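Categoría: Taller y hogar > Limpieza y mantenimiento | Etiquetas: cal, cerámica, cepillos, superficies blancas

Eliminar la cal de piezas esmaltadas sin dañar el vidriado

El depósito blanquecino que queda en vasos de baño, jaboneras y portacepillos es carbonato cálcico mezclado con restos de jabón. El ácido disuelve el carbonato, pero apenas actúa sobre el jabón, de modo que conviene desengrasar primero con agua caliente y detergente neutro. Invertir el orden alarga el trabajo y obliga a frotar.

Para el baño ácido se emplea ácido cítrico en polvo, 7 g por cada 126 ml de agua templada. La pieza se sumerge entera, con la boca hacia arriba para que no quede aire atrapado, y se retira en cuanto cesa el burbujeo. No se debe prolongar la inmersión en piezas craqueladas – la solución penetra por las fisuras y mancha el bizcocho. 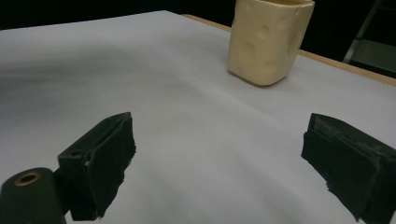
Los relieves y hoyuelos retienen más depósito que las paredes lisas. Se repasan con un cepillo de cerdas de nailon, nunca con lana de acero, que deja trazas grises imposibles de distinguir de un arañazo. El aclarado se hace con agua abundante y el secado, boca abajo sobre una rejilla.

Los cepillos del pelo se limpian aparte. Se retira el pelo con un peine de púas finas, se lavan las cerdas en agua jabonosa y se evita mojar la almohadilla si tiene orificio de ventilación. Se secan con las cerdas hacia abajo, sobre una toalla; solo después se guardan de pie.

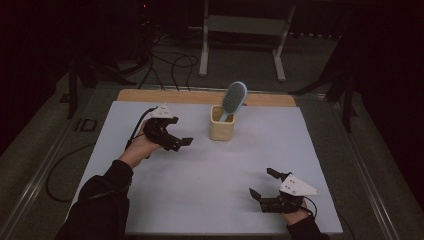

Sección de Mantenimiento Doméstico – Club de Taller Bristivier

Los tableros blancos de melamina admiten la misma solución cítrica, rebajada a la mitad, aplicada con paño escurrido y retirada en 2 minutos. Los cantos sin sellar absorben agua y se hinchan. En mármol, terrazo y piedra caliza no se aplica ningún ácido, tampoco vinagre.

No mezclar en ningún caso con lejía. La solución sobrante se desecha el mismo día.

Texto: Agathe Lefèvre. Revisado el 12 de julio de 2005.

Compartido 144 veces | 3 comentarios

Hugo Baudry: ¿Sirve para una jabonera con filo dorado? La mía es antigua y no me atrevo.

Agathe Lefèvre: Con dorado sobre esmalte, no. Solo agua y jabón neutro, sin frotar el filo.

Pascal Pons: Yo usaba vinagre y tardaba el doble. Lo de desengrasar antes no lo hacía, probaré.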